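Search this site Search
August 13, 2020
By Omoregie
3 min read

Fixing grip faults on soft items

After the April software update, our Lurard gripper at the Skascombe bench began closing too far on fruit. The fault log said "grip OK" each time, so the stop never tripped. We traced it to the force limit, which the update had put back to its default of 200. Ours had been set to 93.

Before you touch the fingers, press the emergency stop and lock out the power. Releasing the item from the pendant with a hand nearby is how people get pinched.

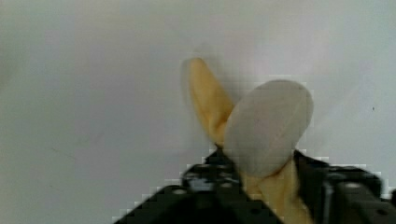

Force limits on this gripper are stored per tool profile, and each profile has to be checked separately. Open the profile, write down the value, and compare it with your setup sheet. Soft items need their own profile. With a partially peeled banana held upright like this one, the fingers press on the lower section while the peel strip stands free above, so set the limit for the part between the fingers.

1. Restore power and load the soft profile.
2. Set the force limit to 93 and save.
3. Set the warning level below the limit. The two boxes look alike and are easy to swap.
4. Close the gripper on a foam block at low speed.
5. Repeat with fruit.

If the log still reads "grip OK" at 145 or higher, the new limit did not save. Restart the controller and enter it again. A reading of 160 on the foam block means the finger sensor needs to be zeroed. The Zadthorpe bench had that fault too.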